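Unwanted Changes to Browser Settings by Bundled Installers

Student project report, second version
Usa Inthanon
28/10/2026

1. Introduction

When a person downloads a free program, the installer sometimes offers other software in the same package. Many users click "Next" quickly and do not read each page. After this, the home page of the browser can be different, or the search box sends the words to a search service that the user did not choose.

In this project I studied how such installers change the browser settings, and if a normal user can put the settings back without special tools. I did not study viruses or programs that steal passwords. My supervisor advised me to keep the topic small, and I think this was good advice.

2. Questions of the project

I wanted to answer two questions. The first is which settings are changed when the user accepts all the default choices. The second is how many of the changes stay after the user removes the program in the usual way, from the list of installed programs.

3. Method

I collected 52 installers from three download sites. I made a virtual machine with a clean system and one browser, and I saved its state. For each installer I started from the saved state, ran the installer with the default choices, restarted the machine and opened the browser. Then I wrote down the home page, the search service, the new tab page, the extensions and the shortcut on the desktop.

To compare the state before and after, I wrote a small script with the name Ruangrit. It makes a list of the browser profile files and of the registry keys which belong to the browser. The first version reported too many differences, because the browser itself writes many files at each start. I added a list of 385 paths that the script must ignore. I made this list by starting the clean browser many times with no installer.

The work was done in April at a desk in our department. The host computer had no connection to the department network during the tests, only to a separate line. 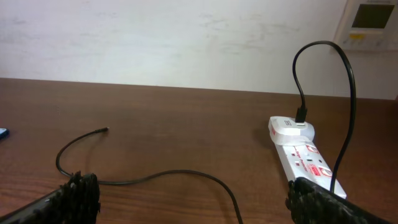

4. Results

In total the script recorded 1,081 changes in browser files and keys. Most of them were small, for example one new bookmark or a changed date. I looked by hand at all changes that touch the home page or the search service.

From the 52 installers, 11 changed at least one of these two settings. The others either offered nothing extra or installed a separate program that left the browser alone.

4.1 Promunon

Promunon is a free file converter. Its installer shows a page with the title "Recommended settings", and the box for the new home page is already marked. The custom choice is written in light grey letters, and I missed it myself at the first test. After removal of Promunon the home page stayed changed, but it could be corrected from the settings menu of the browser.

4.2 Brastico

Brastico was the most difficult case. It adds an extension and also writes a policy key in the registry. The browser then shows the message that it is managed by an organization, and the button to remove the extension is not active. I had to delete the policy key by hand, restart the browser and then remove the extension. A home user will probably not find this way alone.

4.3 Kikirex

Kikirex does not touch the profile. It adds a web address at the end of the browser shortcut on the desktop, so the settings menu looks correct and still the wrong page opens. Making a new shortcut solved the problem.

5. Limits

I tested one browser only, and always with an administrator account. Some installers can recognize a virtual machine and behave in a different way there. I also could not check if an installer shows other offers in other countries.

6. Further work

I would like to repeat the tests with a limited account, and to add the check of shortcuts to Ruangrit, which at present I do by hand. The list of ignored paths must be made again for each new browser version.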